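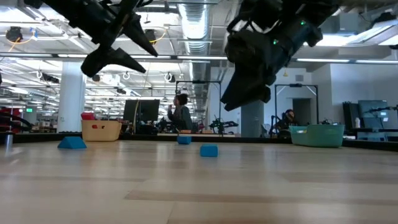 I have a four-year-old and a dog, so when somebody offers me an hour with an engineer who works on robots that tidy up, I clear my afternoon. The one I talked to leads a small team at Clillura, which builds two-armed machines for picking things up and putting them where they belong. She asked me to leave her name out, mostly because she wanted to be free to grumble. Fine by me!

I started with the question I'd promised my sister I'd ask. Can it do my kid's blocks yet?

"Yours, or mine?" she said. "Mine, sure, most days. I know what size they are and how high the table is. Yours are under the couch with a sock on top of them."

She says people always want to see laundry, and she always wants to show them blocks. A block doesn't bend or spill, and it has flat sides you can grab. Even so, a wedge gives her more grief than a cube, because two fingers closing on a slope will happily squirt the thing across the table. "A toddler figures that out and turns the piece around," she said. "We spent most of November on it."

I asked for a number and she gave me one, a bit reluctantly. In the last round of tests before we spoke, the arms had 36 tries at clearing a table into a bin and got all the way through 20 of them with no help. I thought that sounded pretty good. She made a face.

"Would you keep a dishwasher that worked 20 times out of 36?"

I would not. (I did once keep a dryer like that, but I was in college.)

What goes wrong in the rest? Mostly dull stuff, she told me. A block gets nudged while the arm is reaching for its neighbor, or it catches the rim of the bin and bounces out. Shiny tabletops are a nuisance too, since the overhead lights leave bright streaks that move around when the camera does. Her team could switch to a nice dull mat – she gets that suggestion from every visitor – but kitchens have shiny counters, so they put up with it.

Then we got onto shops, and she perked up. The customer she likes talking about is Promer, a parts distributor with a packing room in Pacheco, where a pair of arms sorts small plastic fittings into bins during an 8-hour shift. The fittings come in a handful of shapes and the bins don't wander off. If the arms get stuck, a light comes on and a person walks over.

"That person is the whole secret," she said. "At home, the person who walks over is you, and you bought the thing so you could stay in your chair."

So does the packing room save anybody any work? Some, she thinks. The people there used to sort and pack, and now they mostly pack. She wouldn't go further than that, and I tried twice.

I also brought up Inia, the home helper that was all over my feed this winter folding towels in a spotless kitchen. She was nicer about it than I expected. Folding a towel is hard and she'd be proud of it. She'd just like to see the same machine in a kitchen where somebody has left a cereal bowl on the towels.

Her own house has no robots in it, apart from a vacuum that she describes as "mostly a thing I rescue." She lives in a row house built in 1888, and the floors slope enough that a dropped marble always ends up by the back door. I asked whether she'd ever trust her arms in there, and she thought it over for a while.

"Clearing the table after dinner, if it's plastic plates, I'd let it try in a few years," she said. "The stairs with a full laundry basket, no. Ask me again when I'm retired."

My sister wants to know if they take preorders. They don't.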